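Review: the Binotico Shared Table Rules kit (handbook, wall poster, card set)
Posted 2021-06-13

I bought this kit in April with my own money, after I had read the free chapter two times. I teach evening courses in automation, and a part of my work is to help small workshops write their own rules for robots that stand close to people. English is my third language, so I pay attention to how a rulebook is written. If I have to read a sentence three times, the operator at the end of a shift will not read it at all.

What you get in the box: a spiral handbook, one large poster, a set of 18 plastic cards for hanging on the work table, and a pad of check sheets. The handbook is for what they call "shared tables", meaning a table where a person puts things down and a robot picks them up. It does not replace the safety standards and it says so on the first page. You still have to make a proper risk assessment for your own machine. The kit begins after this, with the daily habits.

The best chapter is the one about who may touch the table and when. Binotico uses three words for it: yours, mine, nobody's. The zone in front of the person is "yours", the zone under the robot is "mine" (the robot is speaking, which I found a little childish, but my students remembered it at once), and the strip between them belongs to nobody while an arm is moving. The rule for this strip takes two lines. I compared with the Begović guide, which I used before, and there the same thing needs a page and a half with a table of exceptions.

The chapter on labels is also good. Every container must have its name on it in words, the words must be large, and they must face the place where the checking person stands. Color alone is not accepted. A card with nothing written on it must be either filled in or taken away before the work starts, because later somebody will guess what it was meant to say. I had never thought about this before and now I see blank cards everywhere.

Now the weaker parts. The cable chapter is only half a page long. It tells you to keep cables "tidy", and this word is useless. How much slack is good when the arm is fully stretched? Where should I fix the cable, and how often should I look at it? Begović is much stronger here, with drawings for each joint. I have put a copy of my own cable notes inside the back cover and I suggest that you do the same.

The check sheet has 19 lines, which is too many for a change of shift. Lines 7 and 8 ask almost the same question, and the line about clothing (sleeves, cords, jewelry) comes very late, when the person is already at the table. I moved it to the top. The pad is glued on the long side and the sheets come off torn. The poster is printed on thick paper and has survived one leak from our ceiling.

I tried the kit first with a simple packing exercise, then with sorting tasks, and the sorting was where the handbook helped me most.

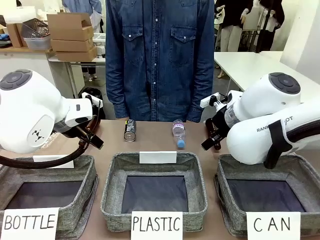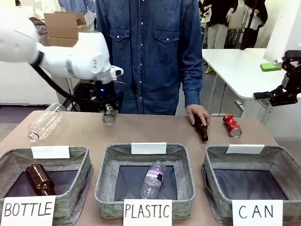 My main interest is the chapter called "Mixed Items", which gives the rules for sorting work where the objects are not all the same. It asks you to write down, before anything moves, which items belong in which container and what happens to an item that fits nowhere. For bins marked BOTTLE, PLASTIC and CAN this sounds too easy to need a rule — but a plastic bottle is a bottle too, and a new person can put it in the wrong place with full confidence. The handbook wants one sentence for each container, for example "glass bottles only", and I would print this sentence under the big word. It also says that the person should not reach for any item on the table while the gripper is holding another one, unless the risk assessment clearly allows it. I agree with this, and I would like to see it on the poster as well, where it is missing.

About the price: I paid 1,391 crowns with delivery from Brondley, and it arrived well packed. The Salto edition costs less, but it has no cards, and for me the cards are half the value. Extra check pads are sold in packs of 2. If you only need the text, take Salto and print your own labels in big letters.

I give four stars from five. The missing star is for the cables and for the glue. I wrote to the publisher about lines 7 and 8 and received a polite answer that the next printing will be shorter, so if you are not in a hurry, ask them first which printing they are sending.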